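About Dalisay Table

Dalisay Table is a cooking school on the ground floor of the old Zakesthorpe dairy, and we've been teaching people to make dinner for 12 years now. Our founder, Rowena Manalastas, began with 5 neighbours and one very large pot of adobo, and she'll happily tell you that the rice was overdone that night and everyone stayed until eleven anyway.

Since then we've grown a fair bit. We run evening classes most of the year, a Saturday-style family session in the school holidays (kids from eight up, with a grown-up who doesn't mind a bit of flour), and a longer bread course that starts each July, when it's cold outside and nobody minds standing near an oven.

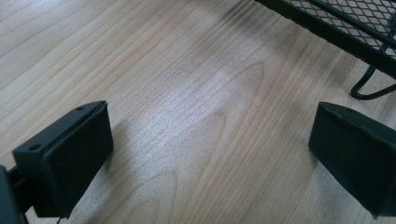
Pale timber grain, the colour of honey in places.

Most of what we cook is the food Rowena grew up with, along with whatever our other teachers bring from their own kitchens. You'll learn to sour a broth properly and to fold a spring roll that stays folded, and there's always a discussion about how much garlic is enough – we've never settled it. Classes are kept to 12 people so that you can get to the stove and ask your questions while the onions are still in the pan.

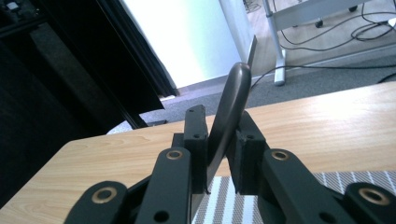

We buy our vegetables from growers at Ranar, a short drive up the valley, and what they have decides a good part of the menu. If the eggplants are late, we make something else, and some of our favourite recipes came about that way. Our little library by the front door has 200 cookbooks in it, many with notes in the margins from past students, and you're welcome to borrow one for as long as it takes you to cook from it.

The Kestar Room upstairs seats 40 and can be hired for birthdays, work dinners and the odd very relaxed wedding. Come by any afternoon after three if you'd like to look around, and please stay for a cup of tea.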